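December, kitchen bench, notes from 14:00 onwards

Picked up the Mostard collection plan where Radka left it. Target is 200 usable demonstrations of pot and sink handling on the toy kitchen. We stood at 142 after lunch. Only episodes marked good by the operator are in that figure; the doubtful ones are in a separate folder and have not been looked at.

## Setup

- Arm re-homed before the first run. Wrist offset read slightly high, left as it was. Radka Petek re-zeroed it last time and I don't want two corrections on top of each other.
- Fixed view for the whole batch. Mount tightened and marked with tape.
- Teleoperation through the Lilito controller. Grip trigger has a dead zone at the start of travel, so closing comes late and then all at once. Worth fixing before the next batch.
- Logging through Jinach. Episode starts on the pedal, stops on the pedal. If the pedal is missed, bin the episode. Do not trim by hand.

## Layout

Pot on the right burner. Yellow fruit and green ball on the left burner as distractors, green block on yellow block behind the pot. The metal cylinder is the only thing to be handled. Leave the hanging spatula and spoon where they are.

Two regions matter for the labels: inside the pot, and inside the sink basin. The countertop between them gets no label of its own. Gripper positions from both regions: 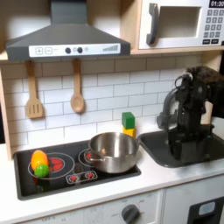
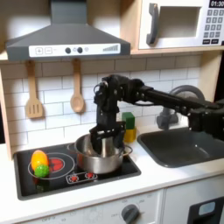
## Labelling

The instruction text has been a mess. Earlier batches have "put it in the sink", "move the can to the sink" and "pot to sink", all for the same task. The last one is plainly wrong, as the pot stays on the stove. From now on use one of two strings:

1. move the metal cylinder from the pot to the sink
2. move the metal cylinder from the sink to the pot

No synonyms at this stage. Rewording can be done later in software, and it is much easier to add variety than to take it out.

Old strings still need mapping. I've started a table in the Mostard folder, but it only covers the first 25 episodes. Where the text doesn't give a direction, go by the first and last images of the episode. Don't guess from the file order.

## Problems

Reflections. The inside of the pot is polished and the cylinder is silver. When the fingers are down in the pot, the Geerts segmentation tends to merge cylinder and pot wall into one region. Tried a lower threshold, which split the rim into pieces and helped nothing. Masks for the pot region should be treated as unreliable until someone checks them. Sink region is better against the dark basin, though the fingers are black and their outline is poor there too.

Occlusion. With the arm reaching over to the pot, the forearm link passes above the sink and hides part of the tap. No harm for this task. It will matter if we add anything that has to be placed at the back of the basin.

Speed. My runs are slower than Radka's and I pause before closing. Pauses of that sort get learned. Either filter out near-zero motion before training or have one operator do the lot. I would rather filter, but the threshold must not eat the pause at release, where the fingers need time to open.

## To do

- Controller dead zone (me).
- Finish the string table (me, then Radka to check).
- Shift the distractors for the next block. They have sat on the left burner throughout, and the policy may be using them as landmarks. Swap fruit and ball first, then move the block stack.
- Hold back 25 episodes for evaluation, chosen by layout. A random draw would put near-copies on both sides.
- Ask whether Geerts can take depth as a second input.

Stopped at 16:40. Arm parked, power off at the wall, logs copied to the shared drive. Pedal cable is fraying near the plug; spare is in the second drawer.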